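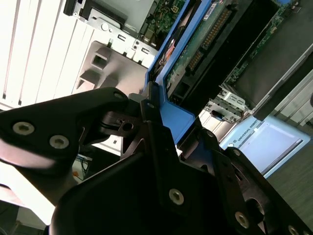 Sunday, late. My hands still smell like the inside of a computer and I can't sleep, so I'm writing this instead!

We finally got to the drive caddy. All week the club has been teaching the arm to take a desktop PC apart, and I kept hoping my turn would land on the blue caddy (everyone wants the caddy, it's the best part). Zamfira gave me the pendant after lunch and told me to go slow. I went very slow. Ragnheiður said she has seen glaciers with more ambition.

The trick is the angle. Come in too steep and the fingers skate along the plastic, so Relu had me tilt the wrist a little at a time and save every pose I liked. I saved 11. We named the routine Ulia, after nothing at all, and I love it already.

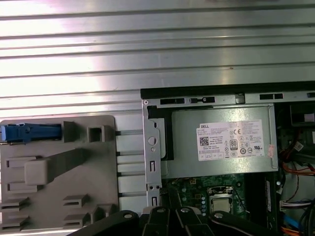 Why not start with something easier, like the memory?

The sticks sit tight in their slots and the clips are tiny, so a small mistake in position ruins the whole try, while the caddy gives you a nice big piece of plastic to aim for.

Marius asked me that on the way out and I was so pleased to have an answer ready. He wants to do memory next anyway. He's writing the part of our report on grip force and has already filled two pages. 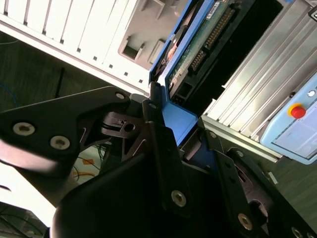 I also want to try a softer close, with the fingers slowing down just before they touch. Cosmin thinks it will cost us too much time per run. Maybe! But we have until the end of July, and the log is only at 1,291 lines, and I'd like one run where I don't hold my breath. Must remember to bring the small hex key back tomorrow, it's in my coat.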